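Ok, Jenstead Spaniel Club spring-into-summer field day recap, because I've been home for two hours and I'm still buzzing. Thread!

1/ We had 70 dogs entered. SEVENTY. When I joined this club we were happy to fill a morning. The grounds out at Cloltham were mowed just right, short on the runs and left shaggy along the creek where the flushing work happens.

2/ Mostly English Springers, a big bunch of Cockers, 8 Welsh Springers (more Welshies in one place than I'd ever seen!) and one very serious Clumber who took the whole course at a walk and still found every bird dummy.

3/ My own girl, bib number 11, ran in Novice. She was steady to the whistle on the first two retrieves, then blew right past the third one with her nose in the air like she had somewhere better to be. I laughed so hard I forgot to call her back. She got her qualifying score anyway, by a hair, and I yelled loud enough to scare a judge.

4/ Things I want to remember for next time: bring the long line, bring double the water, and start the quiet hand signals at home way before March. The dogs who did best today barely needed a voice at all. It was so pretty to watch.

5/ The grooming table talk was great too. Someone showed me how to thin out ear feathering with the comb held flat, and I've been doing it wrong for years. Burrs come out so much easier now.

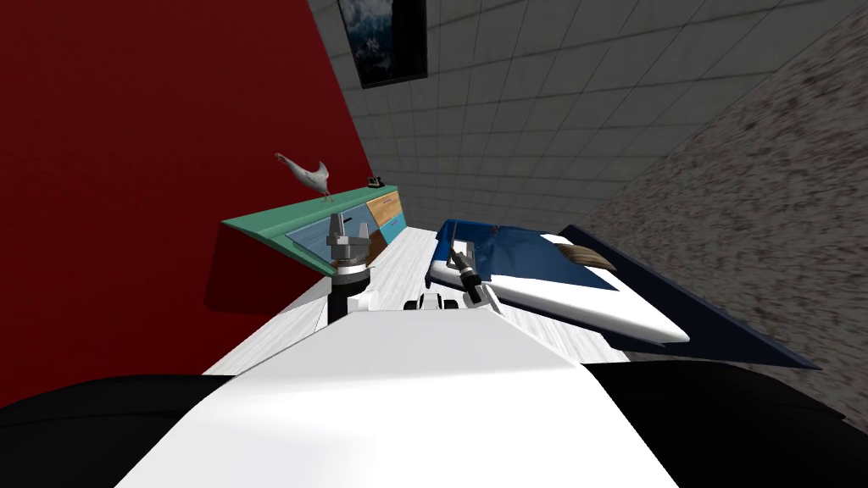
6/ Can a dog with no titles enter Novice? Any spaniel old enough on the day can run, titled or not, as long as the entry form and vaccination record are in before closing.

7/ Next one is Tue 7 July, an evening training night this time, same field at Cloltham. Steady work and short retrieves, then water if the creek is up. Puppies welcome on leash. Park by the lower gate, the top lot fills up fast.

8/ If you've been watching from the fence with your spaniel, come on in! I was terrified my first time and my dog ate another dog's lunch. They still let us come back, and now I've got a green ribbon on my fridge and grass seed in both shoes.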